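Home Topics Ask Members Log in
Search Enddale Neighbors Go

How do I get my sourdough to rise in a cold kitchen?

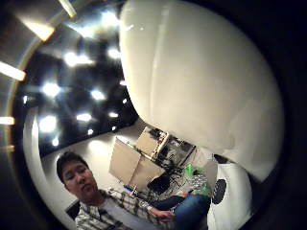
Yara Tannous
My starter is lively – it doubles in 5 hours! – but the dough just sits there. I'm using 40 grams of starter and our kitchen is freezing in October. Any tricks?

Cremilda Araújo
Oh, you'll love this one! Put the bowl in the oven with only the light on and leave it alone. Mine got so puffy I danced. Warm water helps too, and give it a fold after 20 minutes – such a nice feeling when it tightens up.

Zoubi
more starter. works great!!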